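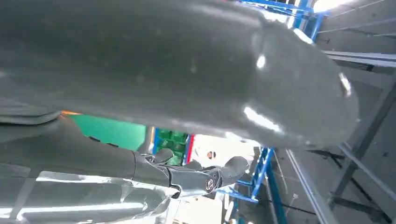 5 Wasserfilter Priltano einsetzen und wechseln

Die Filterkartusche muss vor der ersten Inbetriebnahme eingesetzt und danach regelmäßig gewechselt werden. Im Lieferumfang befinden sich 2 Kartuschen. Weitere Kartuschen erhalten Sie unter der Bezeichnung Arnia 16 im Fachhandel.

5.1 Kartusche einsetzen

1. Absperrventil schließen und Wasserhahn öffnen, bis kein Wasser mehr austritt.
2. Filtergehäuse gegen den Uhrzeigersinn abschrauben. Ein Gefäß unterstellen, im Gehäuse kann Restwasser stehen.
3. Schutzfolie von der neuen Kartusche abziehen.
4. Kartusche mit der Dichtung nach oben bis zum Anschlag in das Gehäuse schieben.
5. Gehäuse von Hand festschrauben. Keine Zange verwenden.

VORSICHT
Ein verkanteter Dichtring führt zu Undichtigkeiten. Sitz des Rings prüfen, bevor das Absperrventil wieder geöffnet wird.
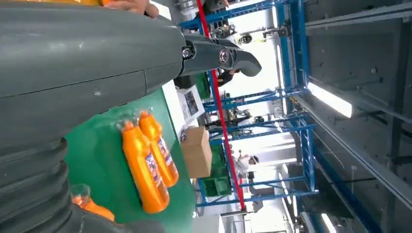 HINWEISE ZUR SPÜLUNG

Neue Kartuschen geben anfangs feinen Kohlestaub ab. Das Wasser kann sich dabei grau färben. Lassen Sie 10 Liter durchlaufen und schütten Sie dieses Wasser weg. Für Zimmerpflanzen ist es geeignet, für Aquarien nicht.

Nach einer Standzeit von mehr als 2 Tagen den Filter erneut kurz spülen. Bei längerer Abwesenheit Absperrventil schließen und Kartusche entnehmen.

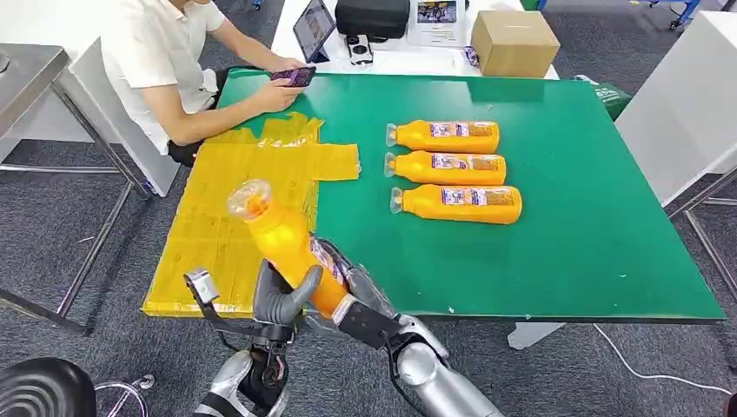

5.2 Wechselanzeige zurücksetzen

1. Taste FILTER gedrückt halten, bis die Anzeige blinkt.
2. Taste loslassen und einmal kurz drücken. Die Anzeige springt auf 100 %.
3. Datum des Wechsels in die Tabelle auf Seite 16 eintragen.

Blinkt die Anzeige weiter, den Vorgang wiederholen. Gebrauchte Kartuschen gehören in den Restmüll.

Stand: 10. November 2020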